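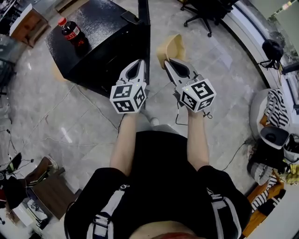 Why I'd bring back the long lunch break

When my daughter started at her school in Jarkbridge, lunch lasted an hour. By the time my son followed her, it had shrunk to thirty-five minutes, and last March a letter came home telling us, very politely, that it would be shrinking again. The minutes saved would go into what the letter called "enrichment reading". I like reading, I like enrichment, and I still think it's a rotten trade.

Have you ever tried to feed 814 children through one hall? Mine come home with half a sandwich squashed at the bottom of the bag and tell me, quite cheerfully, that there wasn't time. The ones on hot dinners do worse, poor things, as they spend so much of their break in the queue. By the time they've sat down, found a fork and told their neighbour about the dog being sick, the bell has gone and it's plates away.

But it isn't really the food that I mind about most (though I do mind, and so does anyone who collects a hungry seven-year-old at twenty past three). It's the pottering about afterwards. I learned a great deal at school between the pudding and the bell – how to join a game that had already started, how to fall out with Keerthana Rajan and make it up again before geography, how to be a bit bored and get over it. 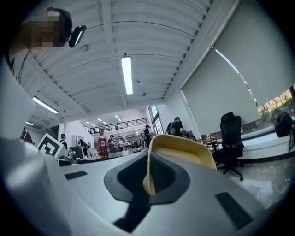 I put all this to Sipho Ntuli, who taught for years before he retired to our road, and he was kinder about the timetable than I was. A long break is hard work for the staff, he told me, and most of the quarrels that spill into afternoon lessons begin on the playground. I'm sure he's right. I'd only say that the quarrels have to happen somewhere, and I would sooner they happened at eight years old, with a grown-up nearby, than at twenty-eight in an office.

So I've written back to the school, at rather greater length than the little box on the form allowed, and asked for fifty minutes. I'd happily have the children finish ten minutes later to make up for it, and I know of several parents who'd be glad of the extra time to get back from work. The reply says my comments have been noted. I shall be sending some more.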